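Sorting cell faults: dropped boards and snagged cables

Most misplaced parts on a two-arm sorting bench trace back to a cable. A lead that loops past the gripper can pull a part sideways after the jaws close. 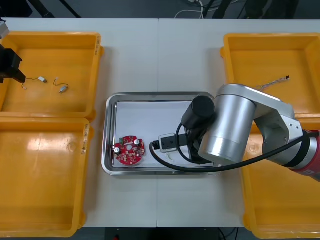
Stop the cell before reaching in - pause is not stop. Clear the lead by hand, then restart at 60 percent speed.

Glare on yellow bins is the second cause. If fault 498 repeats, dim the overhead light or scuff the bin floor with fine abrasive. 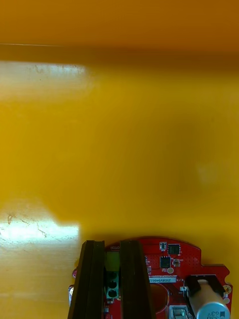

Photo: Glória Patrício / Kornotness

Grip boards by the rim. Never close on a capacitor, and let it discharge before handling.
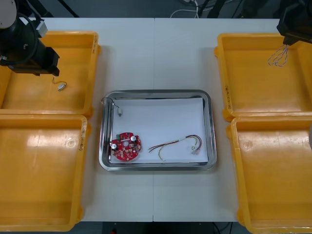
Circuit board and wire harness in the tray, bins on both sides.

Log each drop with the bin label.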